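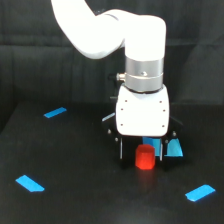 *Fig. 1. Arm over the table, with the red block and the blue tape marks.*

# Week 3 handout: picking up one block

OK, so this is the week we finally get to move something! I know a single red block doesn't sound like much after two weeks of coordinate frames, but I promise you'll be cheering when it comes up off the table (I did, my first time).

## Before you touch the controls

Read the Vimby setup sheet first. All of it, please, even the boring page on speed limits. Your group gets 29 minutes at the bench and I'd hate for you to spend half of that hunting for the stop button.

Look at the tape in Fig. 1. Everything you do this week stays inside the area those strips mark out. Don't peel them up, don't "fix" them if they look crooked to you. My calibration numbers depend on them, and so do yours.

## The exercise

1. Stand the block anywhere inside the tape, flat side up.
2. Jog the gripper over it with the fingers open. Go slow on the way down and stop while the fingertips are still clear of the table.
3. Check from the front AND from the side. From one spot, a block that's in front of a finger looks a lot like a block that's between the fingers. I've been fooled by this more times than I'd like to admit.
4. Close, lift, hold, put it back down.
5. Save the run in the Demeck log before you start another.

Do 14 runs per group, moving the block each time. Failed grabs count, so log those too! A missed pick with a good note is worth more to me than a clean one with nothing written next to it.

## About that table

It's black and a bit shiny, so the block leaves a reddish reflection under it. If your color threshold is too generous, your code will happily find the reflection as well and put the block's center too low. Try plotting your mask before you trust it. Section 2 of the Lapiņa notes has the filter I use, and you're welcome to copy it.

## Hand in

- your log file
- one plot of commanded vs. measured position
- half a page on your worst run and what you'd change

Next week we add a second block.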